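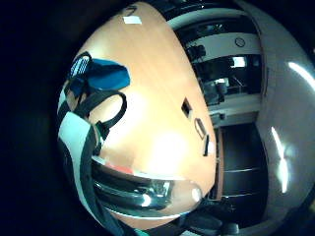 Diário | Vida de estúdio

11/07/2023

Que dia bom! Escrevo já deitada, com os pés para cima da almofada, e ainda me apetece levantar para ir ver a sala outra vez. Finalmente começámos a pôr ordem na mesa grande, a de madeira clara, e com isso parece que a sala inteira respirou.

Cheguei cedo, antes da Annick, e passei um bom bocado só a olhar para o veio da madeira. Corre todo na diagonal, muito fininho, quase não se dá por ele, e quando a luz bate no tampo fica aquele brilho enorme que tanto me faz semicerrar os olhos e de que eu gosto tanto. A mesa veio da antiga sede da Culness, no lote que o Clifford arrematou com mais 7 cadeiras e um armário que ainda está no corredor porque não passa na porta. Pagámos 181 pelo lote todo. Continuo a achar que foi uma pechincha!

Quando a Annick apareceu (com pão de queijo ainda quente, bendita seja) fizemos a lista do que fica em cima da mesa e do que vai para a prateleira. Discutimos imenso por causa da coisa azul de alças pretas, que para mim é o objeto mais bonito da sala. Que azul! Ela quer pendurá-la num gancho atrás da porta, eu gosto de a ter ali pousada, com a alça a fazer aquela volta larga sobre a madeira. Ganhou o gancho, mas só a partir de sexta, que ainda temos de comprar buchas. Até lá fica onde está e eu fico contente.

Depois veio a parte das etiquetas. Tenho um papelinho branco no tampo e junto dele uma marca pequena e escura que eu leio como um 2, embora a Annick jure que podia ser outra coisa qualquer. Resolvi que é um 2 e pronto, esta passa a ser a mesa dois nos nossos apontamentos. A mesa um é a da janela, coitada, que tem uma perna mais curta e leva um cartão dobrado por baixo. Fica combinado: na dois corta-se e cose-se, na um come-se e faz-se contas.

Passei o pano com sabão neutro, seguindo sempre o veio, como a minha avó fazia. Tenho de perguntar ao Clifford que peças escuras são aquelas perto da borda direita, uma delas parece mesmo uma abertura quadrada. Se der para passar um cabo por ali, a máquina de costura muda-se já amanhã! Se não der, também não faz mal, tapa-se com um retalho bonito.

E há a mancha avermelhada junto à beira. Estive a teimar com ela do outro lado, a inclinar a cabeça, a tentar perceber se era tinta ou reflexo. A Annick diz que é da lã, eu digo que é do batom dela. Vejo amanhã com a luz da manhã, que é outra.

Almoçámos tarde, sopa fria e o resto do pão. A Audrey-Anne telefonou a meio e quer vir cá passar a tarde de domingo para fazer os sacos para a festa da rua. Disse logo que sim! Somos 4, com o Brock, se ele não se esquecer. Tenho aquele tecido às riscas pretas e brancas que dava uns forros lindíssimos, e se chegar ainda faço uma bolsinha para os alfinetes.

Comprar: buchas, linha preta grossa, giz de alfaiate, café. Devolver a fita métrica à Annick, que já ma pediu duas vezes.

Estou cansadíssima e cheia de vontade que seja amanhã.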